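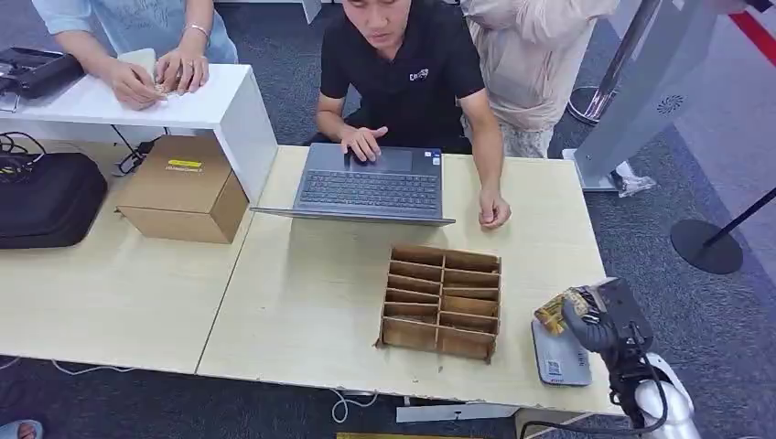 Transcribing Death Notices from the Makach Weekly
Project report, Local History Methods, October 2025

1. Purpose
The aim was to find out how much family information can be recovered from death notices printed in a small-town paper. Our group worked with scanned pages of the Makach Weekly. We wanted a table that a family researcher could search by surname, church and cemetery.

2. Material
The scans contained 3029 notices. Many were repeats, because families often ran the same text two weeks in a row. We set aside 403 of them as duplicates. A further 308 were too faint to read past the name and were kept in a separate file.

3. Method
Each notice was typed into a shared sheet with one row per person. Fields were surname, maiden name, age, place of birth, employer, surviving relatives, service and burial. A second student checked each row against the scan. Spelling was left as printed, so the Bucur family also appears as Bucor and Bukur.

4. Results
Age and burial place were given in nearly every readable notice. Maiden names were often missing, and married women in the older pages were mostly listed under the husband's first name. Employer was common for men who had worked at the Zarko mill. Solilgate Cemetery was the most frequent burial place.

5. Problems
"Survived by several cousins" could not be entered in a useful way. We left the field blank and copied the phrase into the notes column. Checking took longer than typing, and the pages from March were finished last.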